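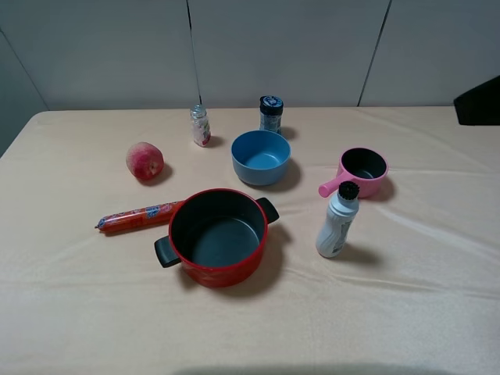 # The Red Pot Page

Welcome to the kitchen corner of my site! I cook in a small apartment in Condton, I own way too many pots for one person, and for a couple of years now I've been putting up pictures of whatever is in rotation. I redid the page on September 2, 2024 because the old one took forever to load on a phone (sorry to everyone who wrote in about that, you were very patient). It's a much shorter gallery now, with longer notes, and I think I like it better this way.

**Red pot and sausage on the cream cloth.** Glossy red outside, dark nonstick inside, two black handles. The sausage is still in its red-orange casing, tied at both ends, and it's a long one!

## About the pot

I bought it in May at the Kimer outlet on the edge of town, where I had gone to get a lid for something else entirely. They didn't have the lid. They did have this, and I've wanted a red pot ever since my aunt had one on the back of her stove, so that was the end of my budget for the month. If you look down near the base there's a little mottling in the red, and I'm very fond of it.

It's my soup pot, my rice pot, and on lazy nights my everything pot. I only use wood or silicone spoons in it and I wash it by hand. My last nonstick lasted 13 months before the bottom started flaking, and I know exactly whose fault that was (I was scrambling eggs with a fork, please don't write in).

The folks at Brukent, the cookware repair counter over by the bus station, can tighten handles while you wait. I've had all of mine done there at one time or another. Bring cash.

## About the sausage

I get asked about sausage more than anything else on this site, so let me put it all in one place. I buy the long kind in a plastic casing, the kind you slice, and the casing comes OFF before it goes anywhere near the heat. Snip one tied end with scissors, run a knife lightly down the side, and peel back only as much as you need. Wrap up the rest and put it in the fridge.

My usual weeknight soup goes like this:

- a good chunk of sausage, peeled and cut into half moons
- 1 onion and 2 carrots, chopped however you like
- 3 potatoes, diced small
- a can of white beans, drained
- enough broth to cover
- black pepper, and a spoonful of mustard at the end

Brown the sausage over medium heat with a little oil, then take it out and soften the onion and carrots in what's left behind. Potatoes, beans and broth go in next, and it all simmers with the lid tilted for 40 minutes. Sausage back in for the last five. Go easy on the salt until you've tasted it, the sausage brings plenty.

It's even better the next day, and it freezes okay if you don't mind the potatoes going a bit mealy. I do mind, so I leave them out of any batch that's headed for the freezer and add fresh ones when I reheat it.

## About the cloth

Smooth, cream colored, a tiny bit of sheen. I iron it on low, and I put it away folded in thirds. It still wrinkles if you so much as look at it, and I've made my peace with that. Cream really makes red pop, though, doesn't it? I tried a navy one last winter and everything on it looked gloomy.

## Odds and ends

The old gallery had 228 pictures in it, most of them soup from above. If you're looking for the enamel pieces, they've moved to the Pan page, along with my notes on cast iron and the long rant about glass lids. The guestbook is open again too, so go say hi and tell me what you put in your sausage soup. Cabbage people are welcome!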